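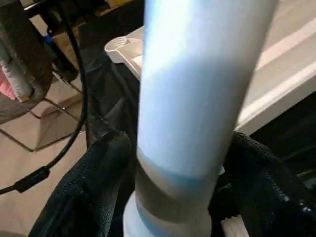
A Tuesday at the Muvisgate open day in Luvavthorpe

I have wanted to go to this for years, and every year I've either been out of town or remembered it the weekend after. Well, I finally made it! The open day fell on 18 February 2020, I had the day off, and Sena Dogbe had a car with heated seats, so off we went to spend a winter's day looking at trays.

If you've been reading along for a while you know I have a thing for trays. Serving trays, drawer trays, the thing you put your keys in by the front door. Muvisgate makes a lot of them (also boxes, lids, caddies, and a line of drainers I'd never noticed before), and once a year they let people in to see the floor, the sample rooms and the shop. Tickets were 18 dollars and included coffee and one item from the seconds bin. Sena says that's a discount store with extra steps. She still came home with more than I did.

Getting in

The drive took us 50 minutes, and then we lost ten more because the entrance everyone's map sends you to is the truck gate. Go past that, past the second roundabout, and turn in at the low brick building with the bike racks. Parking was free and muddy. Wear shoes you don't care about.

You sign in, you get a sticker and a pair of foam earplugs, and you're put in a group. Ours was the 2 o'clock group and it was a nice mix: a couple redoing their kitchen, two guys from a restaurant supply place, a grandmother with a very well-behaved boy who wanted to see the molds and said so every few minutes. We had time to kill first, so we went straight to the coffee. More on that later.

The molding floor

This was the loudest part and the shortest. You walk along a painted path and stop at three of the machines, and a guide shouts a bit and then walks you somewhere quieter to say it again. Pellets go in at the top, a mold closes, and a tray drops out the other side looking like it has always existed. I could have stood there all afternoon. The boy got to see his mold, a big steel block propped open on a bench, and he put his whole arm into it.

Something I hadn't known is how much fuss goes into a corner. A tray with sharp inside corners is harder to get out of the mold and a pain to clean, so they round them off, and then there's an argument about how much. Too round and you lose space in a drawer. Our guide had strong feelings on this. She passed around a few old versions, and once you've had them in your hands one after another you really do feel it, the early one is like a cafeteria tray and the latest one just sits right against your palm.

The sample room

My favorite by a mile! Up one flight of stairs, warm, tile-floored, with long worktables and shelves to the ceiling. It's where they try things out next to each other before anything gets made in quantity. The Dondico range was the one they were working on (it's due in the shop in September, if all goes well), and it's all about bathroom counters and the awful little jumble we all have on them.

Everything was in a soft, quiet palette. White, off-white, a blue so faint you'd argue about whether it was blue. Sena and I did argue about the tall cylinder, the smooth one with the gray band low down. From where I stood it was milky white. From where she stood, on the darker side, it was plainly blue, and she wouldn't let it go. We were both right, I think: it's bright and pale where the light hits and goes cooler as it turns away. There's a thin blue stripe just above the gray, too, which I only caught when I bent down. No lettering on it anywhere that I could see, and a matte finish, and I would happily have a row of them on a shelf doing nothing at all.

The white plastic tray behind it was more my kind of thing. Raised rim, rounded corner (see the corner speech, above!) and a little round recess tucked in by that corner like a tiny cup. I asked what the recess was for and got three answers from three people. Rings, said our guide. A contact lens case, said a man who I think was from the design side. "Cotton balls," said the grandmother, very firmly, and I noticed the design man write that down.

They let us have a go at arranging a tray ourselves. There was a bin of odds and ends on each table, combs and jars and bottles and so on, and you picked what you'd have on your own counter and tried to make it fit. I was sure I'd be good at this. I was not! My mistake was starting with the small stuff because it was cute, and by the time I got to anything tall there was nowhere for it to stand where it wouldn't get knocked by an elbow. Sena started with the tallest thing at the back and worked forward, and hers looked like a hotel.

Some tips I scribbled on the back of my ticket while we were doing it:

Tall things go at the back, on the side away from your good hand.

Anything you use twice a day gets a clear path. You shouldn't have to lift one thing over another before you've had coffee.

Leave a gap. Everyone in our group filled every inch and then couldn't get a finger in to pick anything up.

If it's wet when you put it down (toothbrush cup, soap), it wants its own dish. A rim keeps water in as well as it keeps it out.

I've since redone my own bathroom shelf along these lines and it has stayed tidy for nine days. I'm told the real test is a month.

The one part of the sample room I'd change is the time. We had maybe fifteen minutes at the tables before we were moved along, and the couple doing their kitchen hadn't even reached the drawer inserts, which they'd come for. They hung back and caught us up on the stairs looking guilty.

The lid test

A quick stop on the way down, in a corridor with a bench and a tub of water. You get a box, you put a paper towel in it, you snap the lid on, and you hold it under for as long as you like. Mine came out dry. One of the restaurant supply guys had a damp corner and asked to do it over, and then asked to do it over again. If you're bringing kids, bring a spare pair of sleeves.

Coffee at Lò

The café in the front building is called Lò and isn't run by Muvisgate, though it uses their trays, of course. I'd eat there even without a factory attached. I had a ham and pickle roll and Sena had lentil soup with a fried egg on it, and we split a slice of orange cake that was sticky enough to need a fork and a spoon. Coffee was on the weak side. Seating was tight, and when a coach group came in at noon the line went out the door, so go early or go after your tour.

The shop and the seconds bin

Now. The shop is 1,885 square feet (there's a plaque, they're proud of it, it used to be a loading bay) and I went round it twice. Prices are a bit lower than you'd pay in a store but I wouldn't make the drive for that alone. The seconds bin is where it's at. Most of what's in there has a tiny swirl in the color or a rough bit where it came off the mold, and if you have a nail file you can fix the second of those in your kitchen.

My free item was a long narrow tray in mustard yellow that fits exactly on the windowsill over my sink. I also bought a set of lids for boxes I already own, having lost the originals to various potlucks. Sena bought a dish drainer, two drawer dividers, a bucket, and another bucket. The first bucket was for her mom.

I'd hoped to find something from the pale blue and white line, but none of it was out for sale yet and the woman on the register hadn't heard about prices. I left my email address on the list.

Would I go again

Yes, and I'd do it differently. I'd book the morning group, because by mid-afternoon the bin had been well picked over, and I'd skip the introduction film (long, and the sound was off for half of it). The stairs to the sample room are steep with no other way up that I saw, so call ahead if that's a problem for you. Restrooms are in the front building only. And bring measurements! I stood in that shop holding a perfect under-sink caddy with no idea how wide my cabinet is. It's just wide enough, I measured it when I got home, and the caddy is still in Luvavthorpe.

Recent posts

The junk drawer, part four
A rainy walk and a very good hardware store
Sena's lentil soup, or close to it
Labels: how many is too many?
What I keep on the windowsill in winter
Three baskets I gave away and one I took back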